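La norma que nadie cuelga en la pared

Llevo meses dándole vueltas a un tema que en las ferias del sector no llena ni media sala: las reglas de la casa. No me refiero a las normas grandes, las que se compran en PDF y se citan en los pliegos (esas hay que cumplirlas y punto), sino a las pequeñas, las que cada taller decide por su cuenta cuando mete un brazo colaborativo al lado de una cinta. Y mi opinión, ya la adelanto, es que las tratamos fatal.

Os cuento de dónde me viene. En Dokard, donde paso buena parte de la semana poniendo en marcha celdas pequeñas, teníamos un manual interno de 24 páginas. ¡Veinticuatro! Lo había redactado en su día una consultora, Flimmont, y estaba muy bien escrito, con su índice y sus tablas. El problema es que lo abríamos cuando venía una auditoría y después volvía al cajón. En marzo lo sustituimos por una sola hoja, y desde entonces he discutido más sobre seguridad que en los cinco años anteriores. Me parece una señal estupenda.

«Colaborativo» no quiere decir nada por sí solo

La palabra ha hecho mucho daño. Compramos el brazo, leemos «colaborativo» en el catálogo y damos por resuelta la evaluación de riesgos. Pero lo que hay que evaluar es la aplicación entera: el brazo, lo que lleva en la muñeca, la pieza, la mesa y la cinta que pasa por debajo. Un brazo que se detiene al tocarte sigue siendo un problema si te pilla la mano contra un perfil de aluminio.

En la hoja pusimos un límite de velocidad de 600 milímetros por segundo para las pruebas, y hubo quien protestó porque así no se llega al ritmo de producción. Pues claro que no se llega, ¡son pruebas! Ese número sale de nuestra evaluación y de nuestras mesas, y en otro taller tocará otro. Lo que yo defiendo es que haya un número escrito y que cambiarlo obligue a alguien a firmar.

Los cables también son seguridad

Aquí me pongo pesado, lo sé. En la integración que hicimos con Tumeck pasamos una tarde entera hablando de zonas, paradas y permisos, y los cables los dejamos para el final, como siempre. Luego repasé nuestro registro de incidencias, que va ya por la entrada 1376, y la mitad de lo que recuerdo haber apuntado yo tiene que ver con conectores, tirones y regletas. Nada espectacular. Precisamente por eso se cuela.

Mi propuesta es aburridísima: recorrer a mano cada cable, del enchufe a la muñeca, antes de dar tensión. Con el brazo en una postura extrema y luego en la contraria, mirando cuánta holgura queda. Se tarda unos 75 segundos por brazo cuando le coges el truco, y no conozco ninguna norma interna más barata.

Lo que sí cabe en una hoja

La nuestra tiene cuatro puntos y la copio casi tal cual, por si a alguien le sirve de punto de partida.

1. La cinta y el brazo se paran con la misma seta. Si hay dos circuitos separados, no se trabaja hasta unirlos. En Dizon nos discutieron este punto con argumentos razonables y sigo sin moverme.

2. Antes de arrancar se mira el hueco entre la herramienta y la cinta, con especial atención a los dedos cuando se monta una mano articulada. Los perfiles laterales cuentan como obstáculo, y las bandejas también.

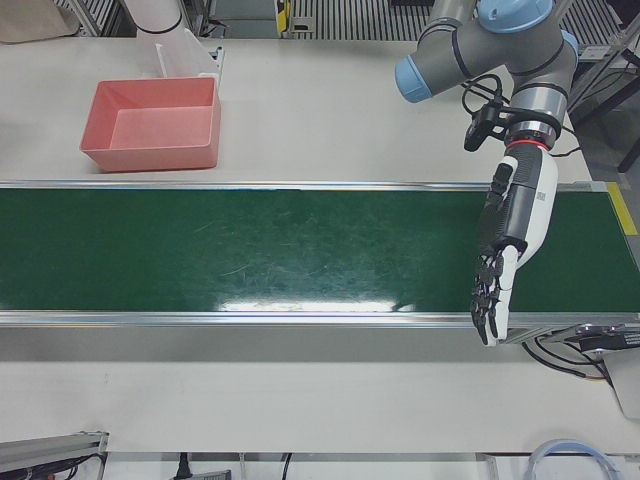

3. Todo lo que cuelga se revisa. Cables del motor, alimentación, lo que baje por el borde de la mesa. Si puede engancharse en un pie o en una silla, se recoge.

4. Quien cambia la herramienta rellena otra vez la hoja, aunque sea la misma persona y hayan pasado diez minutos.

El cuarto es el que más se incumple, y yo el primero. A las siete de la tarde, con ganas de irme a casa, me he saltado la hoja más de una vez, y por eso ahora la dejamos sujeta al mando de programación: hay que apartarla para empezar. Es un poco incordio. De momento ahí se queda, y el mes que viene nos toca pelearnos por el límite de velocidad.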